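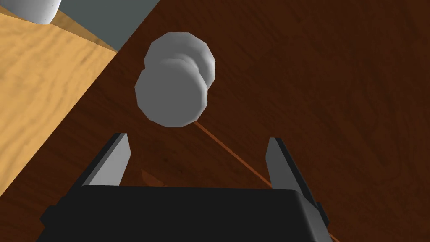 Um violino de estudo aguenta muitos anos se for limpo no fim de cada ensaio, e a limpeza leva menos tempo do que arrumar a estante. Passe um pano de algodão seco nas cordas, depois no tampo, debaixo das cordas, onde o pó da resina se acumula. Use um segundo pano para a vara do arco. Trabalhe sobre um tampo de mesa de madeira escura, como o castanho da fotografia: o pó branco vê-se logo e percebe-se quando já chega de esfregar. Nunca use álcool no verniz, nem produtos para móveis.

## Cordas

Troque uma de cada vez. Se as tirar todas, o cavalete cai e a alma pode sair do lugar, e isso já é trabalho de luthier. Antes de montar a corda nova, passe um lápis macio nos sulcos da pestana e do cavalete. Afine devagar e vá verificando se o cavalete continua direito, porque a tensão puxa-o para a frente.

Nos instrumentos da escola de Bogumił Pawłowska as cordas são trocadas todos os anos em outubro. Quem toca todos os dias deve fazê-lo mais cedo.

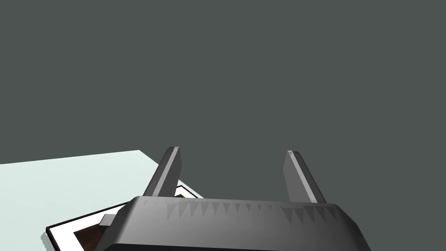
*Na mesa de trabalho.*

## Cravelhas que prendem ou escorregam

- Se prende: tire a cravelha, limpe-a com papel e aplique um pouco de pasta própria nas duas zonas brilhantes. A da Wotus serve, e uma barra dura anos.
- Se escorrega: giz branco, muito pouco, e empurre a cravelha para dentro enquanto roda.
- Se faz as duas coisas, está gasta ou ovalizada. Não insista.

## Arco

Desaperte sempre antes de guardar. Oito voltas de parafuso para apertar é demais; se precisar disso, as crinas esticaram e convém trocá-las. Não toque nas crinas com os dedos.

## Onde guardar

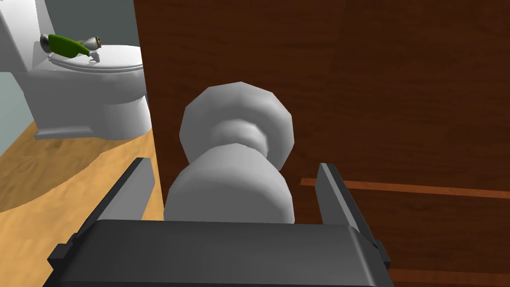

O estojo fechado é o melhor sítio, deitado, longe de radiadores e de janelas com sol. No inverno, com o aquecimento ligado, ponha um humidificador de tubo dentro do estojo e molhe-o de 8 em 8 dias. Esprema bem antes de o pôr, para não pingar no verniz. Se a sala descer dos 30 % de humidade, deixe também uma taça de água perto do estojo.

Não deixe o instrumento no carro, nem por 14 minutos, em dias de calor.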